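Threads > Long ones > Chelsea Cropper

Chelsea Cropper
8 April 2026

My aunt is being discharged from the hospital in Casdale and I have been named the family's Person Who Handles It. I did not run for this office. A thread.

42 replies · 618 likes

First lesson. "Going home today" is a phrase with no relation to the day it is spoken on. She has gone home today twice now. Both times she had her coat on.

The coat is a problem, by the way. Once the coat is on she refuses to take it off, because taking it off means admitting something. She ate lunch in it. She did a blood pressure check with one arm out, like a magician.

What holds you up is never the thing you prepared for. I prepared for stairs. I measured the stairs. I know more about those stairs than the man who built them. What held us up was the pharmacy, which had the prescription, and the ward, which also had the prescription, each waiting for the other to blink.

There is a discharge checklist. I asked to see it and was told it's more of a process. I asked to see the process and was given a leaflet on preventing falls.

It's a decent leaflet. Get rid of throw rugs. My aunt has a rug in every room and one on top of another rug in the hall. I rolled up the hall ones and put them in the garage and have not told her. She follows me on here, so: hello, Aunt Tegan, we'll talk.

(Yes, she's Tegan Brunton, the one who writes to the Cetthorpe paper about the bus shelter. Yes, she is like that in person. She wants it known that the bus shelter is still leaking.)

Equipment. You'd think the hospital sends equipment home with the person. The hospital sends a form to a company, in our case an outfit called Udis, and Udis calls you from a number that shows up as "Potential Spam." I declined them for most of a morning. I was proud of myself.

When I finally picked up, a very patient woman asked me what height the toilet was. I have lived a full life without knowing the height of any toilet. I do now. Ask me at a party.

She also asked whether the bedroom door opened in or out. I said in. I then drove over there to check and it opens out. I've been going through that door since I was a child.

The Udis delivery window is eight to six. I don't think that's a window. I think that's a wall they've taken down.

Things that did come: a shower chair, a walker, a raised seat for the famous toilet, and a grabber for picking things up off the floor. My aunt will love the grabber. She's been wanting to reach the neighbor's hedge for years.

Things that didn't come: the bed rail. The bed rail is "on a separate order." I asked why. It's because it's a bed item.

Meanwhile you are also supposed to be arranging home visits. The agency is Faulkner and they are nice people who can come in the morning, where morning runs until just before lunch. My aunt gets up at five. By the time somebody arrives to help her get dressed she'll have been dressed for hours and be looking for a fight.

I said this to the intake person, who wrote down "independent with dressing," which took her down a category, which meant fewer visits. So please learn from me and keep your charming anecdotes to yourself during an intake call.

Practical stuff, for anyone who came here for practical stuff:

Ask for the name of the discharge planner on the first day. There is one. They're good. They are also covering for somebody who's on leave until July.

Get the medication list on paper and read it there, at the bedside, out loud. Ours had one pill on it under its brand name and again under its other name. The nurse caught it before I did, but only because I was reading out loud and mispronouncing it.

Bring shoes. Real ones, with backs. The clothes she came in with are in a plastic bag and the bag has one slipper in it.

Eat before you go. The cafe closes at whatever time you get down there.

Find out who you call at night. Everybody gives you a daytime number. Ask again until someone sighs and writes down the other one.

And if you work on a ward and you're reading this — I know. You're running between too many rooms and none of this is you. The aide who found my aunt's glasses in her own coat pocket (see: the coat) deserves a parade.

The part I wasn't ready for is that she's a bit scared of going. She'd never say it. But she's been asking who checks on you at night, in that voice she uses for asking about the weather. In there somebody walks past the door every so often. At home it's her and the radio.

So I'm staying for the first stretch. I've told her it's because my boiler is out. My boiler is fine. She has started giving me advice about boilers.

Current status: the prescription has been located. Transport is booked, with up to 2 hours' wait either side. The coat is on.

I'll update when we're through the front door, which, I have checked, opens in.

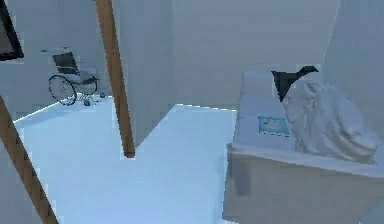
Marguerite P.
Push for that bed rail before the weekend, and get the order number, because they will ask you for it as though you were born with it. My dad's turned up the week after he'd stopped needing one. And leave a lamp on in the hall the first few nights. It helped him more than the rail would have.
14 likes

oldbusroute
Is she right about the bus shelter though
31 likes

Chelsea Cropper
She's right. Please don't tell her.
57 likes

Denny in Cetthorpe
We did the boiler lie with my mother-in-law. It lasted until she sent a man round to fix it.
22 likes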